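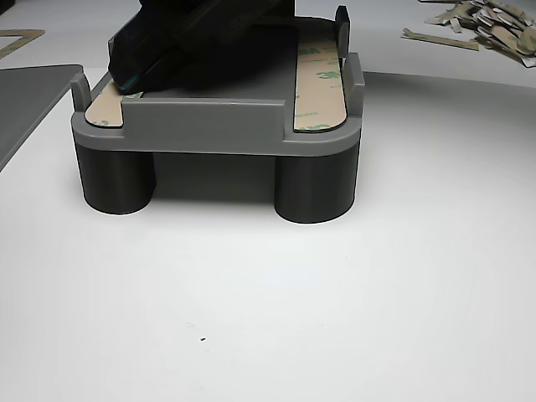 Gray printed fixture with 3M adhesive pads

Forum > Courts > Juror service

This site uses cookies. Accept | Settings

Alternate juror – do I deliberate?

Hidayah Lubis
Seated as an alternate in a criminal trial at the Brakivberg courthouse. Evidence closes in 3 days. Do alternates go into the jury room with the rest?

Eoin Mac Suibhne
No. An alternate deliberates only if a seated juror is excused. In many courts you stay on call until the verdict, and the judge's order not to discuss the case still applies. If you are swapped in after deliberations begin, the jury is normally told to start over.

Malachy Sheehan
Depends on the judge. I was sent home at closing – still got paid $40 for the day.

Related
Can a juror take notes home?
Hung jury and retrial
Reading a verdict form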